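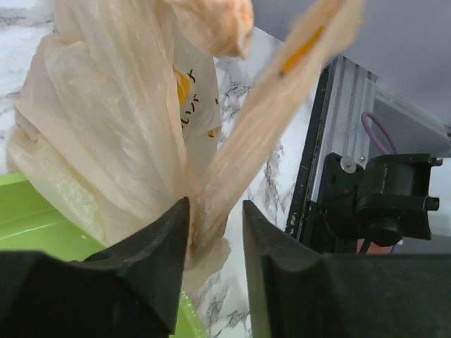

Teleop demos on plastic bags: how many before you quit?

gantrygoblin
Posted April 1, 2018
I'm at 86 demos of picking up a shopping bag by the handle and my patience is a thin film. I drive the arm with a leader arm and watch the wrist view. A box sits there and lets you be bad at your job. A bag has opinions. Half my grasps close on one layer of plastic and some air. Keep going, or change the setup?

mildtorque
Keep going. We had 206 on towels before the policy stopped petting them. Are you deleting the fumbles?

gantrygoblin
All of them. My dataset is a highlight reel.

mildtorque
Well, there's your trouble. Leave in the ones where you miss, back off and regrab. Otherwise it learns that misses don't happen, and then one does.

Vumport_refugee
Disagree. I kept my fumbles and got a robot that fumbles on purpose, with real commitment. Trim everything before the regrab and keep the recovery.

gantrygoblin
So my mistakes, minus the mistakes.

Vumport_refugee
Welcome to data curation.

handsonly
Ditch the remote and guide the arm by hand. You feel the strip pull tight between the fingers. With a leader arm and no force feedback you're guessing from wrinkles.

mildtorque
And then your forearm is in every shot from the overhead camera. We tried it at Getley in July. The policy did great as long as somebody's elbow was present.

handsonly
Wrist camera only. Solved.

mildtorque
Solved until the bag fills the entire view, which takes one second.

gantrygoblin
Can confirm, mine is mostly bag. Going to try the trimming thing and slow down before I close the gripper. Does anyone re-crumple between takes, or just drop it and go?

Vumport_refugee
Drop it and go. You will crumple it the same way every time and swear you didn't.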